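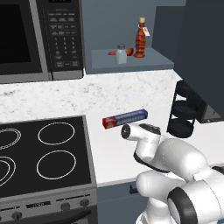 Kitchen cell (sim), arm at the foil box on the marble counter. Attached to ticket 831.

Ticket 831
Cell: Kirville kitchen, simulated
Component: arm controller, wrist limits, collision model
Opened by: Oanh Tôn
Assigned to: Tamás Halász
Status: closed, one follow-up open

Summary
Arm faults during the approach to the foil box. Controller reports a protective stop on the wrist joint and the episode ends. Repeats on the same seed.

Report (Oanh Tôn)
Started after the February merge of the Delari scene pack. Before the merge the foil box task ran clean overnight. Now the arm gets the gripper close to the red end of the box and stops. No contact is logged between gripper and box. Log excerpt:

step 1397 wrist torque over limit
step 1397 protective stop
step 1398 episode terminated, reason = fault

I reran seed 33 with the same result at the same step. Other tasks in the same kitchen (microwave door, stove knobs) are fine. Physics step and solver settings are unchanged from the last good build.

Comment (Tamás Halász)
Please attach a render from the task camera and dump the contact pairs for the last 50 steps. Also confirm which gripper file is loaded. There are two in the Plumier config folder and the older one has the wrong tool mass.

Comment (Oanh Tôn)
Render is at the top of the ticket. The loaded gripper file is the newer one. Tool mass reads correctly at startup. Contact dump is in the run folder. Gripper to box: none. Gripper to counter: none. Arm link 4 to tiered_rack: present on every one of the 50 steps.

Comment (Tamás Halász)
Then the wrist is only where it shows up. The black rack with the three round trays is behind the arm on the right side of the counter. From this camera the arm overlaps it, so the render can't tell you whether they touch. Turn on the collision geometry overlay and look from the cabinet side.

Comment (Oanh Tôn)
Done. The visual meshes do not touch. The collision shape for the rack is a single convex hull, much wider than the rods and trays. The link is inside it. The solver pushes the link out, the controller pushes back, and the load ends up on the wrist.

Comment (Tamás Halász)
Matches what I see in the asset. The Delari import regenerates hulls for anything without a collision tag, and the rack lost its tag in the merge. The foil box, bottle and jar kept theirs.

Do not raise the wrist torque limit to get past this. I saw that in a branch this morning and reverted it. The limit is set to match the real arm.

Tests
1. Rack collision disabled, seed 33. Task runs to the end. No fault.
2. Rack collision enabled, old hull, arm base moved back 4 cm. Fault still occurs, later in the approach.
3. Rack collision rebuilt as separate primitives (one cylinder per tray, one capsule per rod), base at original position. No fault. No contact between link and rack.
4. Same as 3, full seed set. One failure, a dropped box, no protective stop. Not related to this ticket.

Fix
Rebuilt the rack collision from primitives and restored the tag. Added a startup check that lists any pair already in contact at step 0 and refuses to start the episode if an arm link is in the list. Base position left alone. The Adjei calibration depends on it.

To apply on an existing checkout:
- pull the scene pack
- delete the cached hulls (the loader will not overwrite them)
- restart the sim server, a scene reload is not enough
- run the contact check and confirm the list has no arm links in it

Comment (Oanh Tôn)
Applied on both render nodes. The second node still faulted until I cleared its cache, which is on a separate path. Added the path to the cell setup page. Seed 33 passes on both.

Comment (Tamás Halász)
Closing. Follow-up opened for the importer so a missing tag raises an error at import time. Until that is in, run the contact check after every scene pack update.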